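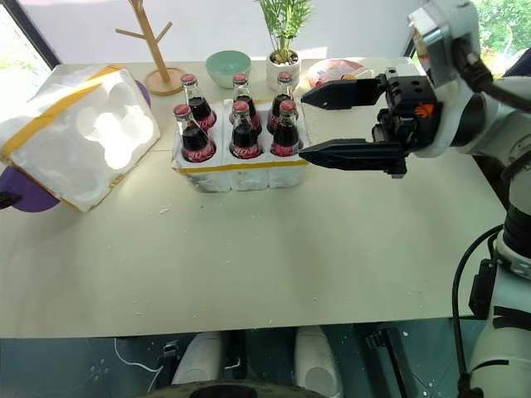 Gripper trials: common questions

Which grippers are you comparing?
Two parallel grippers with two fingers each, the Skasik and the Owen. Both go on the same arm and run from the same Zona controller.

Why glass bottles?
They are smooth, top-heavy and close together when they stand in a tray, so there is little room for a finger between them. A gripper that copes with cola bottles will usually cope with jars and tins.

How many picks make up a trial?
240 for each gripper. The Skasik log shows 261 because we left the warm-up picks in.

Do I need the wrist camera?
For close work, yes. The head camera finds the tray and the caps well enough, but the fingers hide the bottle once the arm moves in. Textured pads are easy to check from the wrist as well - look for white specks on the black and wipe them off before the next run.
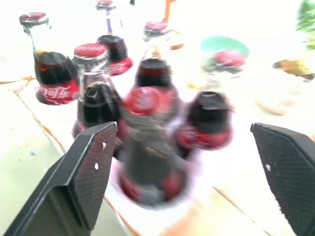

Keep the exposure low on a pale table, and slow the arm for the last 5 cm. Blur at that point upsets the Gesitz tracking software more than poor light does.

How often should pads be changed?
We change ours after three full trials, or sooner if the pattern has worn smooth.

Can I use my own controller?
Not yet. Support for other controllers is planned for May.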